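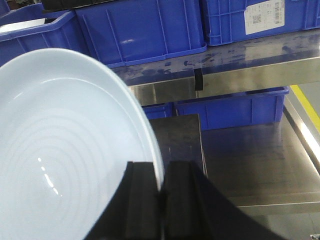

## Puko Plate-Warming Cabinet: Equipment Review

Prepared by the Dining Services Office, Dimaculangan Residence, Bolton

The Puko cabinet was installed in the main servery in October and has been in daily use at lunch and dinner. It replaced two older countertop warmers that had reached the end of their service life. This review is intended for managers of the other residences who have asked whether the unit should be added to the shared purchasing list.

### Specification and price

The cabinet is a freestanding, single-door unit on four casters, two of which lock. It is rated at 2000 watts and holds 78 dinner plates on adjustable wire shelves. The purchase price was $2990, including delivery to the loading dock but excluding removal of the old equipment. Homex, the supplier, charges separately for installation. Our own maintenance staff completed the work in one morning, as a suitable outlet was already in place.

### Performance in service

The servery provides nearly 440 hot meals on a full day. At that volume the cabinet must be refilled several times during each meal period, and recovery after refilling is the most important measure of its value. On the middle setting, a full load of room-temperature plates was ready for service in a little over half an hour. Small additions of plates during service caused no noticeable difficulty. A complete refill at the height of lunch did, and plates from the lower shelves were issued barely warm on several occasions.

Veikko Hirvonen, the kitchen supervisor, has since changed the loading routine. Plates returning from the dishwasher go to the bottom shelf, and the upper shelves are emptied first. Complaints about cold plates have stopped at dinner and are now rare at lunch.

The highest setting is not recommended for general service. Plates held on it became too hot to handle without a cloth, and the control can be moved to that position by accident when the door is opened. A simple guard over the dial would correct this.

### Cleaning and maintenance

The shelves lift out without tools and fit the pot sink. The interior floor has a raised seam along the back where crumbs and dust collect — a narrow brush is needed to reach it. Door gaskets are held by clips and may be replaced by kitchen staff. One gasket came loose in December and was refitted the same day. No other repairs have been required.

Bienvenido Malabanan of the maintenance section notes that the casters should be checked at regular intervals. A loaded cabinet is heavy, and the doorway between the servery and the dish room has a metal threshold that jars the wheels.

### Noise and placement

The fan is audible but does not interfere with conversation at the counter. The manual calls for clear space behind the unit for ventilation, and this should be measured before an order is placed. Two of the smaller serveries in the group may not have sufficient depth.

### Recommendation

The cabinet is recommended for residences with a single main servery and a dish room on the same floor. Larger sites should consider two units, or should retain an existing warmer for use during the lunch period. Managers wishing to see the cabinet in operation may arrange a visit through the Dining Services Office, preferably before 11:00 a.m.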